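Hand vs. two-jaw gripper for pharmacy picking
Forum: End effectors

lonwood71
Two-jaw fans, talk me down. Three slim fingers in view plus a thumb in a rubber bellows, and I'm smitten.

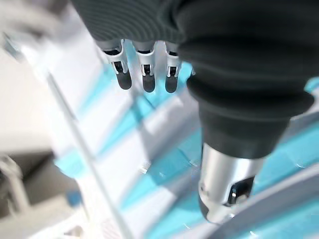

Reply from Gretholm
The bellows is a dust trap. My Steketti parallel jaw has 2 moving parts and no personality.

Reply from lonwood71
Mine has to deal with a pink box lying over a bottle on its side, with a jar of softgels standing by. Parallel jaws hate that.
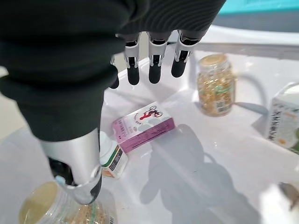 And before you say suction, I tried suction. It loved the box and sulked at everything round.

Reply from Trygve Granström
Run 500 picks with each, then argue.

Reply from Gretholm
I'd rather argue first.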